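11 July 2018

Quick one because I've got a pan on and the bread needs to come out in a bit.

So. Picnics. Or more like, why I've stopped trying to do them properly.

Went out to Lonia last weekend, the big meadow bit past the weir, not the car park end. Me, my sister, her two, and Lourenço Matos from the allotments who had never been and kept asking if there was a café. There isn't a café. There's a van sometimes. It wasn't there.

I'd done what I always do and made far too much. Potato salad, the one with the mustard. A cold omelette cut into squares. Two sorts of sandwich because the younger one won't eat anything with "bits". Cherries. A lemon cake that I iced the night before like a fool, in that heat, and by the time we'd got off the bus the icing was mostly on the foil. Tasted fine. Looked terrible.

Things I have learnt, not in any order:

- Freeze the water bottles the night before. Everyone says it, I never do it, did it this time, brilliant.
- Dress the salad when you get there. Little jam jar, shake it, done.
- Take a proper knife. Wrap it in a tea towel. The plastic ones snapped on the omelette, which says something about my omelette.
- Salt!! I forgot salt again. Tomatoes without salt are just wet.
- One blanket is never enough. Two, and one of them should be horrible so you don't mind what happens to it.

The walk from the bus is longer than I remembered. Nearly all of it uphill, on that chalky path, no shade whatsoever till you reach the beeches. My sister had the baby on her back and still got there before me. I was carrying everything in two shopping bags, and one handle went just after the stile, so I did the last stretch hugging a bag of potato salad like a toddler. An actual toddler was walking next to me asking to be carried as well.

Lourenço brought a thing called a pusano, or that's what I heard, I've since found out Pusano is the name of the bakery. It's a flat loaf with olives pushed into it. You tear it. Best thing there by miles and he'd bought it on the way to the bus stop. I spent about 3 hours cooking. No comment.

The river was low. You could walk right across at the stones and the kids did, back and forth, all afternoon, shoes on, shoes off, shoes lost, one shoe found. Saw a kingfisher, or my sister did, I saw a blue smudge and have decided to count it. There were cows on the far side who didn't care about us at all until the cherries came out. Then they cared a bit.

Wasps. Obviously. The trick with a saucer of jam put a way off does work but only if you then don't sit your niece down next to the saucer of jam.

Anyway the bags. I've been carrying picnics in shopping bags for years and it's miserable, everything slides to the bottom and the cherries get it. So I've been thinking about baskets. Proper wicker. My gran had one with leather straps and it lived on top of the wardrobe full of wool, never saw a field in its life as far as I know.

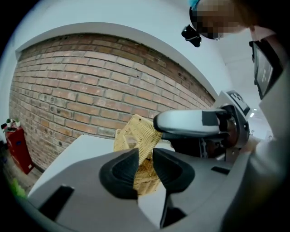
Wicker, with a white table both times. 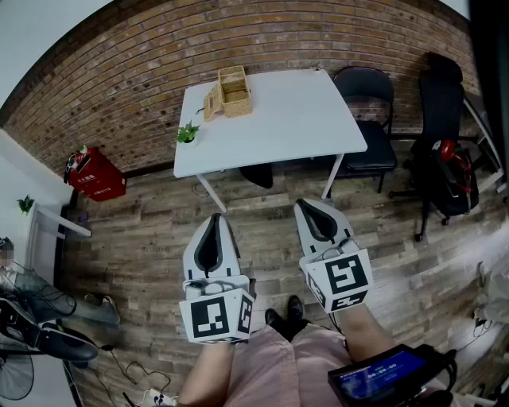 I did look in Adamczyk on the high street too, and they had a hamper with plates strapped in the lid and little forks and everything. Lovely. Weighed as much as the baby before you'd put so much as a sandwich in it. And who is washing up china after a day in a field, not me. I want something I can sling over one arm and hose down after. Might ask at the market in Flestent, there was a man there in November with willow ones, very plain, I walked straight past him because it was sleeting and who buys a picnic basket in sleet.

We're meant to be going again before the schools go back. My sister says this time everyone brings one thing and I'm not allowed to bake. I've said fine. I'll probably do the omelette. And a smaller cake, no icing, maybe the one with apricots if they're cheap – they were silly money on Saturday's stall prices board but they're coming down.

Right, bread's beeping. Will put the mustard potato thing up when I've worked out what I acutally put in it, I never measure. It's new potatoes, 200 grams of yoghurt give or take, loads of chives, and more mustard than you'd think.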